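How to Fold a T-Shirt So It Stays Folded

I have tried most of the folding methods people swear by, and I distrust nearly all of them. The two-second pinch-and-flip looks great when somebody else does it. Mine came out crooked more often than straight, and I had to refold half the pile. What follows is slower and duller.

Start with a flat surface wider than the shirt. A bed is too soft, whatever the drawer-organizer crowd tells you. Clear a table and wipe it down.
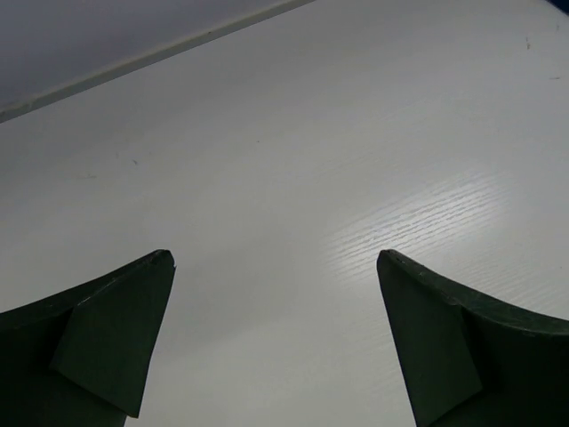
Step 1. Lay the shirt face down and smooth it from the collar to the hem with your palms. Get the wrinkles out of the back now. They won't press themselves out in the drawer, although I've seen that claimed.

Step 2. Fold one side in toward the middle, about a third of the width, and lay the sleeve back on itself so it doesn't stick out past the fold. Do the same on the other side. You want a long rectangle.

Step 3. Bring the bottom hem up to just below the collar. Stop and check that the edges are straight. If the hem runs off at an angle, open it and do it again. 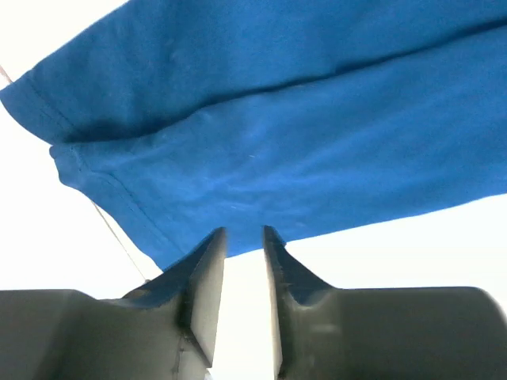 Blue cotton folded over on itself, with a stitched hem at the left.

Step 4. Fold in half again for a shelf, or in thirds if you want it to stand up in a drawer. Standing shirts only work in a full drawer. In a half-empty one they slump by Thursday.

Do you need a folding board? My neighbor Marius Anghel lent me his, a Lovora, and I used it for a load of 44 shirts after a family visit. The piles were neater. It also took me longer, and the board now lives behind a door at his place again.

Skip the boards, and skip any video that promises a whole basket in 10 minutes. Thin shirts slide around and heavy ones spring open, so sort them first and fold the heavy ones in half only.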